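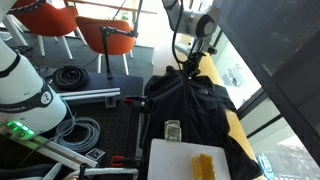 Rattana Kaewsai

Guides > Demonstrations > Garment Station > Open Day Set-up

4. Preparing the garment station for visitors

This section is for the person who runs the two-arm table during an open day at Trallach. It supposes that both arms are already mounted and that you have read section 3 (Power and network).

Please begin 40 minutes before the first group enters.

4.1 The table

1. Check that the red clamps at the table edge are tight. Turn them by hand only.
2. Coil every cable that is not connected and lay it flat on the breadboard, away from the arms.
3. Look at the light at the base of the arm. On our station, green means that the arm is ready to run the program. If you see another color, stop and go to section 7.
4. Put the chairs on the carpet, on the far side of the table. Visitors may sit there, but they must not lean over the breadboard.

Caution: The arms can reach past the edge of the table. Keep one hand near the stop button during all the time when visitors are in the room.

4.2 The garment

5. Lay one dark garment on the surface near the window. A jacket should be closed and spread flat. A T-shirt can be left with wrinkles, visitors like more to see this.
6. Load the program Clirnel from the operator screen and choose "Slow". The speed must stay at 55 or lower when guests are present.
7. Start the first grasp. The gripper should point down and close on one fold of the cloth. 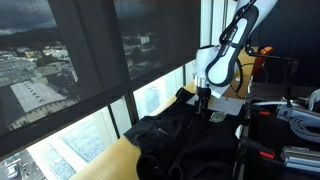 8. If the gripper closes on two layers, open it, lift the arm and repeat step 7. Do not pull the cloth out with your fingers while the arm is powered.

Note: Strong daylight from the window can disturb the program. In December the sun is low and we had to repeat step 7 many times. Muthoni Temba made a second setting for this, it is saved under the name Wultel.

4.3 Talking to the group

Speak first, then move the robot. Many guests stop listening when the arm begins to move – this is normal. Tell them which arm will move before you press start, and say it again for children. The microphone stand can remain on the table between groups, but look where the boom points before each run.

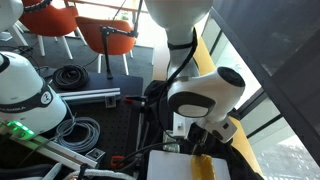

When the group has questions, pause the program and wait until both arms are still. Then answer. One group should not take longer than the time on your schedule, and the next group waits outside the door until you call them.

9. After the last group, move both arms to the rest position and log out.
10. Write the number of cycles in the station book. After each 200 cycles the gripper pads must be changed.

Related sections
Power and network
Nikolaidis gripper pads: how to change them
Error lights and what they mean
Checklist for school visits

Contact: Trallach demonstration desk, extension 174 | © Trallach | Back to top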